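Guia de boas práticas para robôs de serviço chega em outubro, com mais recomendações do que obrigações

Redação

O consórcio Ila apresentou a versão preliminar do seu guia de boas práticas para robôs de dois braços destinados a casas, hotéis e residências assistidas. O texto tem 20 páginas, fica aberto a comentários até outubro e promete "elevar o patamar de confiança" do setor. Lido com calma, promete mais do que exige.

Assinam o documento as fabricantes Skornus e Vogler, além da integradora Gustard, que instala equipamentos das duas. São, portanto, as mesmas empresas que terão de cumprir as regras. A adesão é voluntária, não há auditoria externa prevista e a única consequência para quem descumprir é a perda do direito de usar o selo do consórcio, selo que por enquanto existe apenas na capa.

O guia reúne 10 requisitos. Alguns são sensatos e já deveriam ser rotina: parada de emergência ao alcance de quem está no cômodo, limite de força no fechamento da garra, registro de cada intervenção manual, aviso sonoro antes de o braço se mover. Outros estão redigidos de um jeito que qualquer fabricante consegue cumprir sem mudar nada. O fabricante deve "considerar" a presença de crianças. Deve "buscar" informar o usuário sobre as situações em que o robô não foi testado. Quem já leu um contrato de manutenção conhece bem esses verbos.

O ponto mais discutível está no capítulo sobre ensaios. A versão preliminar aceita que a avaliação de manipulação de objetos seja feita inteiramente em simulação, desde que o fabricante declare que o ambiente virtual é "representativo" de um interior doméstico. O que torna um ambiente representativo o guia não diz. Não há lista mínima de objetos, nem exigência de variar a iluminação, nem menção a pisos irregulares, tapetes ou animais de estimação. Também não se pede que o resultado simulado seja comparado com um ensaio físico, nem mesmo por amostragem.

A Vogler defende a escolha. Em nota enviada à redação, a empresa afirma que a simulação permite repetir a mesma tarefa muitas vezes, com pequenas variações de posição, a um custo que nenhum laboratório conseguiria igualar, e que erros cometidos ali não quebram louça nem machucam ninguém. É verdade, e ninguém sério propõe abandonar a ferramenta. A pergunta é outra: o que se pode concluir a partir dela? Um prato virtual tem o peso e o atrito que alguém digitou. Um prato de verdade pode estar engordurado, lascado ou empilhado sobre outro. Um robô aprovado com o primeiro ainda não provou grande coisa sobre o segundo.

A Skornus, por sua vez, diz que fará ensaios físicos "sempre que pertinente". Perguntamos quem decide a pertinência. A resposta foi que a própria equipe de produto decide, caso a caso, com base em critérios internos que a empresa não divulga.

Há ainda a questão dos números. O guia pede que o fabricante publique a taxa de sucesso em cada tarefa, o que seria um avanço, mas não define o que conta como sucesso. Pegar uma tigela e largá-la torta na beirada da mesa é sucesso? E se o braço precisou de várias tentativas? Uma nota de rodapé autoriza descartar as execuções "não conclusivas", sem teto para os descartes e sem obrigação de informar quantas foram. Com essa margem, duas empresas podem divulgar o mesmo percentual e estar falando de desempenhos muito diferentes. O comprador não terá como saber.

Em favor do texto, o capítulo sobre operação remota é melhor do que o esperado. Ele obriga o fabricante a indicar, com luz visível no corpo do robô, quando uma pessoa está controlando o equipamento à distância, e proíbe guardar imagens do interior da casa sem consentimento separado do contrato de compra. É uma regra concreta, que se verifica em minutos. Pena que seja quase a única com essa qualidade.

A Gustard, que lida diretamente com os clientes, parece a menos entusiasmada das signatárias. A integradora anexou ao documento 2 ressalvas: quer que os ensaios em simulação venham acompanhados da descrição completa da cena usada, com objetos e posições, e quer que o responsável técnico pelo ensaio assine o relatório. Ambas ficaram no anexo, sem força de requisito. O consórcio diz que poderá incorporá-las à versão final "se houver consenso", expressão que, num grupo em que cada membro tem poder de veto, costuma significar que nada muda.

A descrição da cena seria um começo barato. Os arquivos já existem, qualquer fabricante que treina ou testa em ambiente virtual os tem guardados, e publicá-los permitiria que outra equipe repetisse o ensaio e chegasse ao próprio resultado. Permitiria também que um leitor sem formação técnica visse em que tipo de sala o robô foi avaliado: quantas coisas havia sobre a mesa, se estavam espalhadas ou amontoadas, se sobrava espaço para os braços. São informações que cabem em uma página e que hoje não aparecem em nenhum folheto de venda.

O prazo também levanta dúvidas. A consulta termina em outubro e o consórcio pretende fechar a versão final logo em seguida, sem segunda rodada de comentários. Os interessados devem enviar contribuições pelo formulário da Ila, que pede vínculo com empresa do setor. Associações de consumidores e profissionais de cuidado, que vão conviver com as máquinas, não têm campo próprio no cadastro. Questionado, o consórcio informou que elas podem se inscrever como "outros".

Até que o texto final saia, quem estiver avaliando a compra de um robô desses faz bem em pedir por escrito onde ele foi testado, com que objetos e quantas execuções foram descartadas. O vendedor pode não ter a resposta à mão, e o guia, na forma atual, não o obriga a procurá-la. 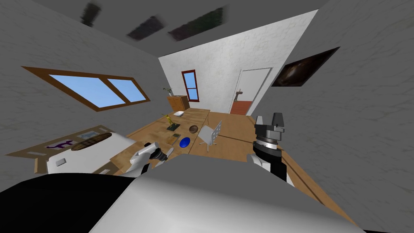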